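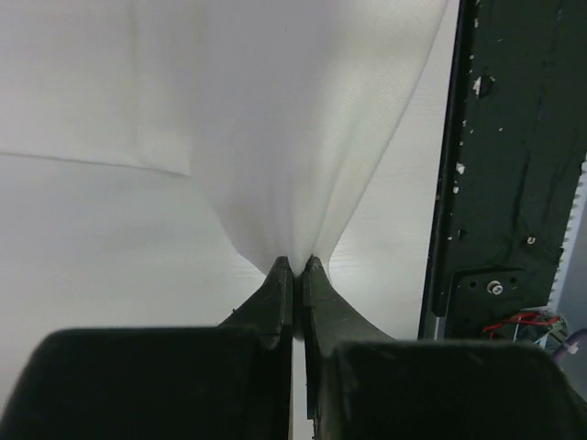 Henby Cloth Kit, Three Weeks In

Happy New Year, everybody! I promised several of you back in the fall that I would write up the Henby cloth kit once I'd had a proper go at it, and then the holidays came along and ate all my evenings (you know how it is, and my oven picked that week to quit as well). So, with a quiet Monday and a big pot of coffee, let's get into it.

For anyone new to the blog, I do alterations and table linens out of my converted garage, and for the last couple of years I've been slowly trying to hand off the dull parts of the job to a machine. Napkins are what I have in mind, mostly. I love sewing napkins. I do not love picking them off a stack one at a time and feeding them along, and my wrists love it even less.

The kit comes from Prostmont, who sell it as an add-on for small arms and gantries. You get the gripper body, two pairs of fingers, a mounting plate, a wiring harness and a little control box, and it cost me $1,148 before shipping. There's also a bigger bundle at $1,846 that adds a second camera and a year of phone support. I went back and forth on that for far longer than I should have, and in the end I bought the plain one and told myself I could always upgrade in February if I was miserable. I'm not miserable, so that money is staying put for now.

The fingers are what sold me. They're big, chunky black things down at the base, and then they taper up to quite narrow tips that meet at a point. My old gripper had flat pads the size of a postage stamp, and it would grab a whole mouthful of cloth and whatever was under it. With these you come down on the fabric, pinch, and lift, and the cloth hangs from that one spot in a long gathered bunch. It's rather pretty, the way it fans out in soft folds from the pinch. I spent most of one evening just picking up the same scrap and putting it down again, and I regret nothing.

Setup was a mixed bag. The mechanical side went together nicely, and the bolts were all in the bag, which after my last purchase felt like a gift. The manual, though! Step 3 has you tighten the plate, and then two pages later you need it loose again to route the cables. I wrote to Debora Benedetti at Prostmont, and she was very kind about it and sent me a corrected page the next morning. If you've bought one, ask her for it before you start and save yourself the skinned knuckle.

Now, how does it do with real cloth? Thin white cotton, very well. It took me a few days to find the right closing force (the default is set for something heavier, I think, and it left a little crimp that I had to press out). I have mine turned down to 15 on the slider and I've left it there. Terry cloth is easy, as you'd expect. Anything slippery is another story. I tried a piece of polyester lining left over from a coat and it slid right out, over and over, until I gave up and went to bed.

Separating layers is still the big headache. On a good stack, nicely aired and not too flat, the kit takes the top piece and leaves the one underneath alone. Fresh off the iron, the pieces cling together and I get two. Vicente Leiva, who some of you will remember from the comments on my Giltero review, suggested offsetting each piece a little when I stack them so there's an edge showing. That has helped a great deal, though of course now I'm the one doing the offsetting, so I'm not sure how much time I've saved. My wrists say it's still better.

One more grumble and then I'll stop. The software wants to update itself every single time I open it, and you can't put it off. When I've got twenty minutes before supper I would like to spend them on napkins, thank you.

I did look at the Hadgu gripper too, and Yutong Zheng was nice enough to let me play with hers for an afternoon. It's faster and a good deal quieter, but the fingers are wider and it gave me more trouble with thin cloth. If you mainly handle towels or blankets I'd give that one a serious look. For napkins and hankies I'd buy the Henby again.

Next on my list is getting it to lay a piece down flat without a fold at the near corner. Right now it lets go and the cloth sort of sighs into a heap. If you've solved this on your own setup, please, please leave me a comment, and tell me what fabric you're using when you do!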